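Adamczyk, Stoltumstead - cafe and takeaway review

20 March 2024

Went in for lunch with Chelsea Hartley, no booking, didn't need one. Small place, corner spot, used to be the Prernero before it closed. Menu is one page, both sides. Pierogi, soups, a couple of grilled things, cakes at the counter. Prices fair for this end of town.

Started with the sour rye soup. Good and smoky, plenty of sausage, egg a bit overdone. Bread came late. We asked twice.
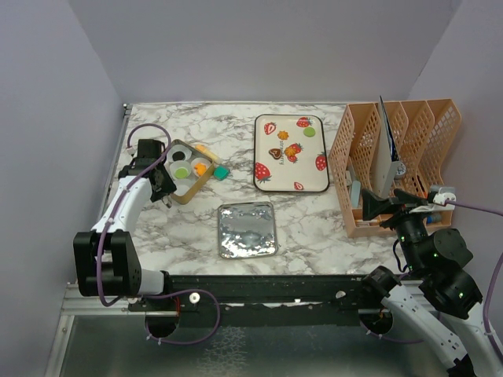 Four white cups on the gold-rimmed tray.

Pierogi were the best thing by a mile. Potato and cheese, fried after boiling, onions properly brown and not just warmed thru. Chelsea had the mushroom and cabbage ones and wouldn't swap. Portions are big - the half serve is plenty if you want cake after. Sour cream is extra, which I think is a bit cheeky.

Service was friendly but streched. One bloke on the floor, Clive Clegg, who I think is also the owner, doing tables and the till and the phone orders. He got our drinks wrong and fixed it with no fuss. Coffee is Alico beans, strong, came out lukewarm. Second one was better.

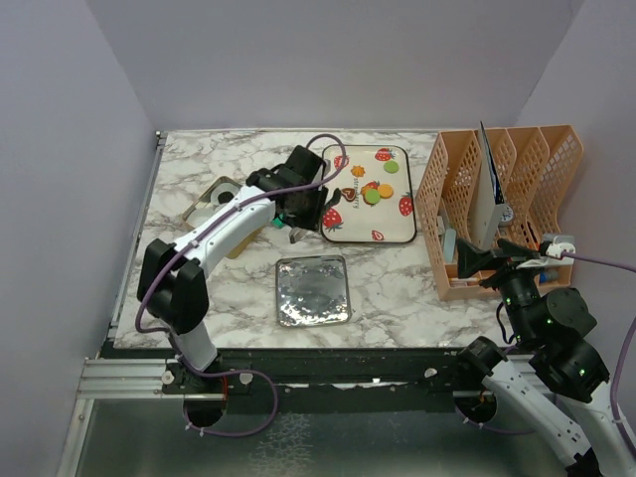 Dessert is where I'd spend my money next time. Cheesecake is the baked kind, dry-ish, not too sweet, great with the second coffee. Chelsea got the sponge with berries and cream and I ate a third of it. Strawberries suit this sort of food, on a tray or on a plate, and the ones in the sponge tasted like fruit for once. Poppy seed roll had sold out. Apparantly it goes before noon most days.

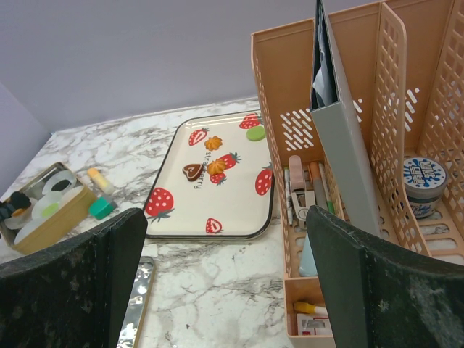

Takeaway is the same menu minus the soups, packed well, dumplings didn't stick. 30 minute wait when I rang in an order the week after, so ring early. Parking out the back is tight. Toilets clean. Cards fine, no surcharge.

Would go back - for the pierogi and the cheesecake. Skip the first coffee. Four out of five.

30 comments
531 shares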